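Comparing Two Finger Sets on Small Objects

You need both arms powered, the wrist camera running, and a few light toys. Margareta Costache ran this with the Kenico fingers first and the Nonier fingers second, on the same controller.

Step 1. Set the force limit

Open the gripper page in the controller and enter 2,000 for both arms. Save before you leave the page or the old value comes back.

Step 2. Place the objects

Put one toy near each gripper. Start with simple ones such as the glossy purple eggplant and the curved green toy behind it. Close the wide fingers and check the wrist view: the toy should sit just past the tips.

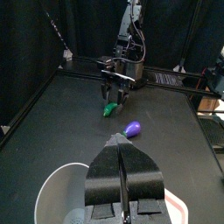

Step 3. Run the grasps

Open, lower, close, lift. Hold for 2 seconds and write down any slip. If the toy rolls away on closing, bring the arm in lower and repeat.

Step 4. Raise the limit

Change the value to 4,000 and run the same grasps again. Swap the fingers, recalibrate the zero position, and go back to Step 1.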